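Column news from the Bolger group

The switch from batch to flow for the lithiation step is finished, and the last of the old cryogenic baths went to stores in September. People in other groups have been asking how it was done and whether it was worth the trouble, so Rochelle Whitcombe asked me to write something for the newsletter.

The reaction is an ordinary one on paper. You take a 3-bromopyridine, exchange the bromine for lithium with butyllithium, and trap the result with an aldehyde. In a flask it has to be done at very low temperature, and even then the lithiated pyridine does not sit still. It adds to itself, it adds to the starting material, and if the addition is slow the lithium ends up on a different carbon from the one you wanted. Alby Rewi ran it in batch for most of his second year and got a different ratio of isomers nearly every time.

In flow the lithiated species only has to survive for as long as it takes to travel from one mixer to the next. We settled on a residence time of 2 seconds in narrow steel tubing, with the aldehyde coming in at the second T-piece. The bath is now kept at minus 30, which an ordinary chiller can manage. Isomer problems have mostly gone away. The dimer still shows up in small amounts when the pumps are starting, and we send the first portion to waste.

Blockages were the main difficulty. Lithium salts came out of solution at the second mixer and the pressure would climb until the pump tripped. Shayne Brunton tried wider tubing, which cured the blocking but made the mixing worse. What worked in the end was changing the solvent to a mixture of THF and a little 2-methyl-THF, and diluting the aldehyde feed by half. He also put a sonicator bath under the outlet, though we have since run without it and seen no difference.

The pumps are the Skondau pair that used to be in the undergraduate lab. Their seals do not like butyllithium left standing in them, so they must be flushed with dry hexane straight after a run and then with isopropanol. Please do this even if you mean to carry on after lunch. Bevan Hoani has a Rindo pump on trial as well, which gives a smoother flow at low rates but is slow to prime. 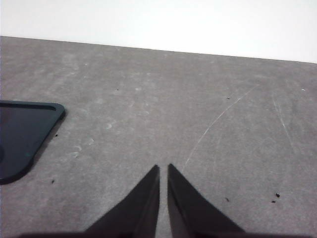 We have put roughly 800 grams of the bromopyridine through the system so far, all told. Electron-poor aldehydes behave well. Ketones that enolise easily are still poor, and anyone wanting those would be better off making the Grignard reagent by turbo exchange in a flask. Esters are somewhere in between - methyl esters give a mess, tert-butyl esters are fine if the ester is on the aldehyde partner.

Paora Ormsby is starting on the 4-chloro series next, where there is a choice between exchange at bromine and deprotonation next to the chlorine. His first runs gave mixtures, and he thinks a shorter loop may help. The full procedure, with the pump settings and the flushing order, is in the Grullden folder on the shared drive. If you want time on the rig, put your name on the sheet by the fume hood and tell Shayne which organolithium you plan to use.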